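Home Food Travel Letters Subscribe

My summer of eating supper outside

3 min read

I moved to Grevby in July with two suitcases and no table. So I ate on the back step, with my plate on my knees, and I liked it so much that I kept going long after the table arrived!

My neighbor Retno Santoso leaned over the fence that first week and asked if I was locked out. I said no, just eating. The next night she came over with rice and a chair, and by the end of the month there were six of us out there – plus a dog from Grerna Street who had no business being in the yard.

I'm a terrible planner, so supper was whatever people carried. Cold noodles, corn, a very odd melon salad (mine, sorry). I'd bought a secondhand grill for 53 dollars and it only ever cooked on the left side.

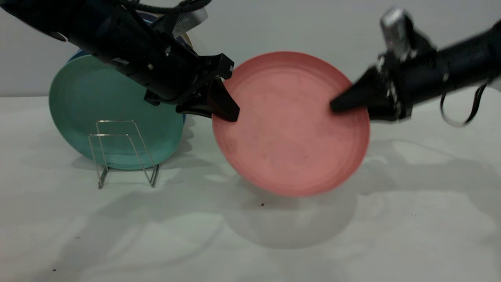
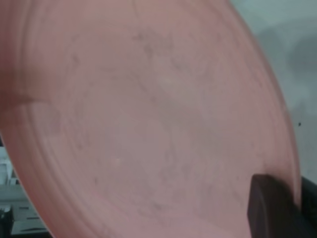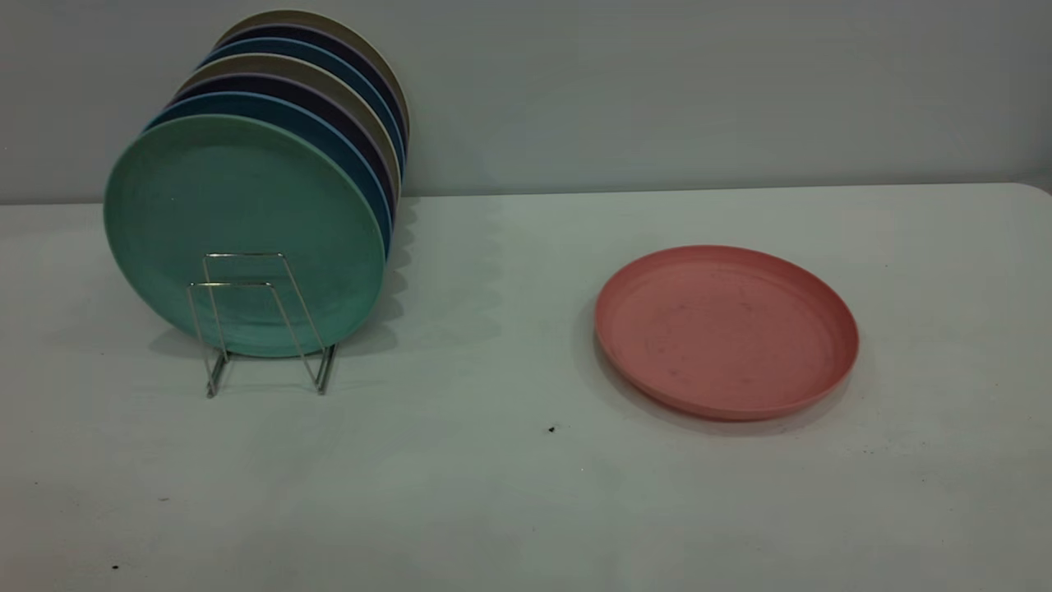
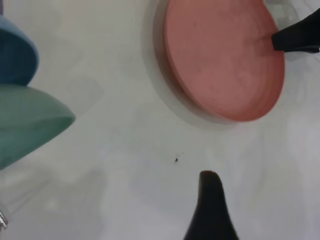

A pink plate, good for corn.

What I noticed was how long we stayed. Indoors I eat in ten minutes and wander off to my phone. Out there we'd sit until the bugs won, talking about bad landlords and Retno's old job on the Belau ferry, and then somebody would find cookies.

It's cold now and I've moved in to the table. I still leave the back door open a crack while I eat, which is silly and costs me money, and I'm going to keep doing it.

Comments

Yevhen Savchuk: We do this on a fire escape. Bring a cushion!

oei_reader: Can we get the melon salad recipe anyway?

MarthaB: My grill only cooks on the right. We should meet.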